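Print this article
E-mail this article

Crank turning (robot control)

Crank turning is a benchmark task in robot manipulation software. A hand grips a handle on a bent arm and moves it round a fixed axis. The handle can only follow one circle, so any error in where the software thinks that circle is shows up as force, in the wrist or the fingers or the crank. Related to door opening and valve turning, usually treated with them under "constrained motion". Easy for people. Hard for position-controlled arms.

Background

Early factory arms turned cranks by replaying stored joint angles. Fine if the crank never moves, bad otherwise. A fixture a few millimeters out of place was enough to trip the joint limits. Force feedback changed the approach in later work: let the arm give a little, and let the mechanism guide the hand.

For walking robots there is a second problem, balance. The push on the handle goes back through the arm and into the feet, and the whole-body controller has to allow for it or the robot leans.

Software structure

Most systems split the job into layers. Names differ from group to group, the jobs are much the same.

Perception. Finds the handle and guesses the axis. Bright handles help, colored grips are common on test rigs. The hand hides the handle once it closes, so the estimate from before the grasp is usually frozen and corrected later from arm motion alone. Shadows on glossy floors are a known source of false edges.

Grasp planning. Picks an approach direction and a finger closure. A tight power grasp holds well but the wrist must then turn with the handle. A looser hooked grasp lets the handle rotate inside the fingers, at the cost of some slip.

Path planning. Lays out the arc and checks reach. Planner needs to know early on if the arm can make a full turn or must let go and regrasp. Overhead panels and housings go in as keep-out volumes, legs and torso too.

Control. Runs impedance or admittance control, soft across the circle and stiff along it. This is the part that gets tuned most.

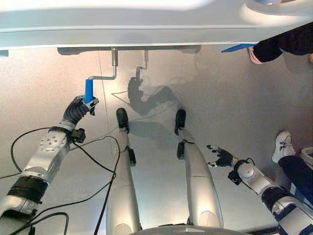 Left hand closed on the blue crank handle under the white panel, right hand open and free.

Axis estimation

Two common methods. The first fits a circle to hand positions logged while the arm is compliant; a short arc gives a poor fit, and noise pulls the center toward the hand. The second reads direction from the force sensor and updates the axis at every step. Second one is quicker to start but drifts when friction is high. Many packages run both and blend them.

The Dankwa toolkit, written by Lucía Sepúlveda and Clive Fairclough, uses the blend. Its default is to fit over the last 130 samples and throw out any point recorded with grip force below a set level. Mornent, a later planner from the Nikgate lab, drops the frozen visual estimate altogther and starts from a small probing motion, 6 pushes in different directions.

Testing

No single standard. The Kumcombe procedure is widely copied, set out by Ffion Ellis and Tracey Dunmore. It asks for nine crank placements, a fresh estimate at each one, and a full log of wrist force. A run fails if the hand opens before the turn is finished, or if a foot shifts. Their first published set had 266 runs. Most of the failures were put down to regrasping, few to vision.

Log format is plain text, one line per control step. Older logs from before February use a different sign for torque, check the header before comparing.

Limitations

Cranks with play in the bearing upset both estimation methods. So do handles that spin on there own pin, as the controller reads free spin as slip and tightens the grip. Callum Naylor proposed a spin test before the main motion, a small twist with the arm held still, but it adds time and is often skiped.

Two-handed turning is less studied. The second arm is normally parked, or used only to shift weight.

See also

Compliant control
Door opening (robot control)
Whole-body control
Regrasp planning

Print this article
E-mail this article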